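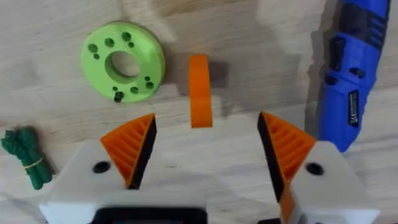

更换指垫之后，Vultano 夹爪要重新走一遍零位、腕部相机核对和试夹，三项都做完才能交回生产程序。本节按实际操作的先后编写，适用于 Grasosari 工位上装有橙色齿纹指垫、腕部带小相机的双指夹爪。试夹前先张开两指，从腕部相机里看一眼：左右指垫应当相对，深色的夹持面朝内，齿纹面朝上，橙色立块竖着放在两指之间靠前的位置，块的两边都留出台面。左侧指座边上如果像这样挨着一捆扎好的绿绳，右侧又放着蓝色的充电式旋转工具，手臂只能做原位张合，不能横移。要横移或下探，先把两样都拿走。

6月　文：Janaína Bragança　校对：Kourosh Sadeghi
打印本页　|　用电子邮件发送

4.1　什么时候做

满足以下任一条件，执行本节全部步骤：

· 夹爪计数器自上次更换起达到 3000 次；
· 夹持面起边、开裂，或者用手指能推动指垫；
· 夹爪发生过碰撞，无论外观有没有损伤；
· 更换过腕部相机、相机支架或相机线。

计数器达到 2000 次时只做检查，不更换。检查按 4.3 的第 1 步到第 4 步进行，结果记入工位本。计数器在示教器的“工具 > 末端 > 寿命”页里，更换后要手动清零，程序不会自动清。

4.2　准备

需要的东西：

· 新指垫一对，左右各一，袋上的批次号要一致；
· 内六角扳手一套，用随夹爪发来的那套；
· 无绒布、异丙醇；
· 中强度螺纹胶；
· 试夹用的立块；
· Najafi 校准卡，卡面不能有折痕。

左右指垫形状互为镜像，装反后也能拧上螺丝，但齿纹的方向不对，夹持面会朝外偏。拆袋时在背面用铅笔写“左”“右”。左右以腕部相机画面为准，和站在工位正面看到的左右相反。交接班时说左指、右指，都按相机画面说。

注意：更换指垫时手臂必须处于抱闸状态，夹爪供电断开。只按暂停不够，暂停状态下夹爪控制器仍然保持夹持力。

注意：异丙醇只擦夹持面和安装面。不要擦白色指座，也不要让液体流进指座上的圆孔。

4.3　拆下旧指垫

1. 在示教器上调用程序 GRIP_SERVICE。手臂移到维护位，夹爪朝下，指尖离台面一掌高。

2. 把两指完全张开。控制器上的开度读数应为 1875。读数不对时先不要拆，记下数值，按 4.7 处理。

3. 用手电斜着照夹持面。正常的磨损是均匀发亮。一端发亮、另一端还是哑光，说明两指不平行，换指垫解决不了，按 4.7 处理。

4. 用拇指和食指捏住指垫，顺着齿纹方向和垂直齿纹方向各推一下。两个方向都不应有位移。

5. 断开夹爪电源，等指示灯熄灭后再等 10 秒。

6. 一只手托住左侧指座，另一只手松开指垫背面的固定螺丝。先把每颗都松半圈，再逐颗拧出。不要用电动工具拆，也不要用电动工具装。

7. 指垫沿着指座内侧向指尖方向推出。推不动时检查是否还有螺丝没拧出，不要用起子撬。撬过的指座安装面会留下凸点，新指垫装上后翘起一头。

8. 右侧照同样办法拆。右侧指座内沿有一条窄的橙色部分，一直往下延伸，拆装时不要用它当着力点，也不要用扳手靠它借力。

9. 旧指垫装回袋里，写上计数器读数，放进工位抽屉的废件盒。Seon-mi Na 每月取走一次，用来对比磨损。

4.4　装上新指垫

1. 用蘸了异丙醇的无绒布擦两侧安装面，等完全挥发。

2. 检查螺纹孔。旧螺纹胶结块的，用同规格丝锥手动清一遍，再用布包住孔口吹干净。不要直接对着相机方向吹。

3. 把左指垫推到底，深色夹持面朝内。螺丝蘸少量螺纹胶，先用手指带上，再用扳手拧到刚刚吃力。

4. 右指垫同样装好，也只拧到刚刚吃力。

5. 用手把两指慢慢推合，直到两个夹持面贴在一起。从侧面看贴合线，线上不应透光。

6. 保持贴合，交替拧紧左右两侧的螺丝，每次四分之一圈。

7. 松开手，再推合一次，重新看贴合线。透光就全部松开，回到第 5 步。

8. 擦掉溢出的螺纹胶。夹持面上沾了胶要当场擦净，固化后只能换掉整个指垫。

说明：螺纹胶的固化时间以瓶身为准。固化前可以做 4.5 的零位和相机核对，不要做 4.6 的带力试夹。

4.5　零位和相机核对

1. 确认扳手、抹布、螺丝盒都已离开手臂活动范围，合上夹爪电源。

2. 在“工具 > 末端 > 零位”页选择“低力闭合”。两指会自行慢速靠拢，停住后按“设为零”。

3. 完全张开一次。开度读数应回到 1875。新指垫比旧的厚，第一次读数偏小属于正常，按“写入行程”后再张开一次，第二次必须到数。

4. 打开腕部相机画面。两侧指垫都应在画面下半部，左右基本对称。相机画面里指座只能看到一部分，不必为了看全指座去调支架。

5. 把 Najafi 校准卡平放在台面上，四角用胶带固定。胶带不要压到卡上的图案。

6. 调用程序 CAM_CHECK。手臂会在卡的上方停几个位置，每个位置自动拍一张。运行时不要靠在台面上。

7. 程序结束后看结果页。“合格”直接进入 4.6。“偏差”再运行一次。连续两次“偏差”，检查相机支架的两颗锁紧螺丝和校准卡是否翘边，然后第三次运行。仍不合格的，停用工位，联系 Ayantu Wolde。

8. 收起校准卡，平放回塑料套，不要卷。

说明：浅色木台面在侧光下会出现亮条和暗斑，物件旁边还会拖出影子。CAM_CHECK 对这些不敏感，试夹程序里的识别步骤比较敏感。台面灯的位置固定以后不要随手转动，转动过的要在工位本里写一笔。

4.6　试夹

试夹分空夹、轻夹、带力三步，顺序不能换。

1. 清理台面。两指之间和指尖前方只留试夹用的立块。带孔的圆环件、线材、绳子和手持工具移到台面以外。旋转工具放下之前取下电池。

2. 把立块竖着放在两指间隙的中线上，位置在指尖前方。块的窄边不要对着指垫，宽面朝向哪一侧以程序 GRIP_TEST 首页的示意为准。

3. 运行 GRIP_TEST，选“空夹”。夹爪在立块上方张合，不接触立块。听声音，应当连续，没有顿挫。

4. 选“轻夹”。手臂下探，两指夹住立块后停住，不提起。这时从正面和侧面各看一次：

· 立块没有被推歪；
· 两侧夹持面同时接触；
· 指尖没有碰到台面。

有一侧先接触的，先确认立块是不是摆偏了。重新摆正后再轻夹，还是同一侧先接触，回到 4.4 第 5 步。

5. 确认螺纹胶已经固化，选“带力”。夹爪夹起立块，停留，再放回原位。放回后立块应当仍然竖着。

6. 带力试夹连续做 10 次，中途不清零、不暂停。出现一次掉落或倾倒即算不合格。

7. 合格后在“寿命”页清零，在工位本里写：更换日期、指垫批次号、张开读数、CAM_CHECK 结果、试夹结果、姓名。

注意：试夹期间不要用手扶立块。立块倒下后先按暂停，待手臂停稳，再伸手扶正。

注意：立块是打印件，顶边略带圆角，长期使用后底边也会磨圆，放在台面上会自己晃。发现晃动就换新的，不要在底下垫纸或贴胶带。打印文件在共享盘的 Stivmont 文件夹里，打印时立着打，不要躺着打。

4.7　常见情况

张开读数达不到 1875
先看指座根部有没有夹进碎屑，或者线头、橡皮筋一类的东西。断电后用镊子取出。绳捆和扎带放在指座旁边，张开时容易被带进去，台面上要用绳子的工序请把绳捆放到右后方的托盘里。取出异物后重新做 4.5。没有异物、读数仍然不到的，记下数值报修。

两指不平行
松开指垫后重新贴合一次。仍然不平行，多半是指座受过碰撞。不要自己加垫片。现场加过垫片的夹爪，返修时要把整套行程数据重写，工时另计。

夹住后打滑
先擦夹持面。擦完还打滑，看立块表面有没有粉尘或油。台面上做过打磨的，夹持面和立块都要擦，相机镜头也顺便看一下。不要调高夹持力来解决打滑，力值由程序管理，改动后下一个程序会报错。

相机画面里一侧指垫露出得多，一侧露出得少
检查指垫是否都推到了底。两侧都到底而画面仍偏，说明支架转过，松开支架螺丝，对准刻线后拧紧，再做一次 CAM_CHECK。

识别不到立块
按顺序检查：立块是否立着，台面灯是否被转动，立块附近是否有同为橙色的物件。橙色指垫本身已经在识别程序里屏蔽，新换的指垫颜色差别很大时要重新取一次屏蔽区域，入口在“视觉 > 屏蔽 > 末端”。取屏蔽区域时夹爪分别停在全开和全闭，各取一次。

夹爪上电后报“末端未响应”
断电，重新插一次腕部插头，听到卡扣声再上电。插头里有针歪的，不要硬插，直接报修。

4.8　日常保养

每班开始前：
· 看夹持面有没有粘着碎屑；
· 空夹一次，听声音；
· 看腕部线缆有没有磨到指座。

每周：
· 用干布擦白色指座外壳；
· 用软毛刷沿着齿纹方向刷指垫，不要横着刷；
· 核对一次张开读数。

镜头只用镜头纸擦。Sakda Onsri 在培训时发过一包，放在示教器架子的侧袋里，用完向仓库领。工位上的无绒布沾过异丙醇，擦镜头会留下痕迹。

指垫备件在抽屉里至少保留一对。领用最后一对时当班填补货单，不要等到下次更换。备件避光存放，袋口封好，开过袋而没有装机的指垫在袋上注明开封月份。

报修时请一并提供夹爪铭牌编号、计数器读数、最近一次 CAM_CHECK 结果，以及一张两指全开时的腕部相机截图。截图从“视觉 > 保存当前画面”导出，不要用手机翻拍屏幕。

打印本页　|　用电子邮件发送

相关内容
第 3 节　腕部相机支架的安装与走线
第 5 节　更换夹爪控制器后的参数恢复
附录 B　Vultano 夹爪报警代码
Najafi 校准卡的保存与更换
Grasosari 工位台面灯的固定方法
试夹立块打印设置（Stivmont）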